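Teaching by demonstration is a method of programming in which a robot learns a task from examples carried out by a person. The operator performs the work, the motion is recorded, and a control program is later fitted to the recordings.

Three forms are in common use. In hand guiding, the operator moves the arm itself. In remote control, the operator steers the robot from a separate station. In the third form, the operator holds a pair of grippers and works directly at the table, with no arm present.

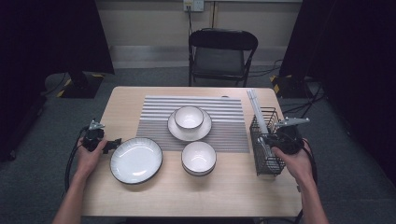
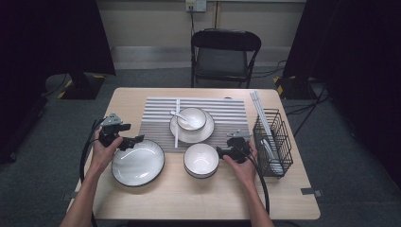
Hand-held grippers used at a table with a striped placemat, bowls and plates.

Household tasks are often chosen for study - they call for two hands, and the objects differ in shape and weight. The Lasstead method, described by Yannick Vidal at Geltutcombe, divides such a task into short stages and asks for 32 demonstrations of each. Recordings in which an object is dropped are kept but marked separately.

Remote control remains the usual choice where the robot's reach or strength must be respected from the start. A study at Foltomville compared it with hand-held grippers over 20 sessions and found that new operators learned the grippers sooner. Work on the Pichon archive of recordings is still in progress.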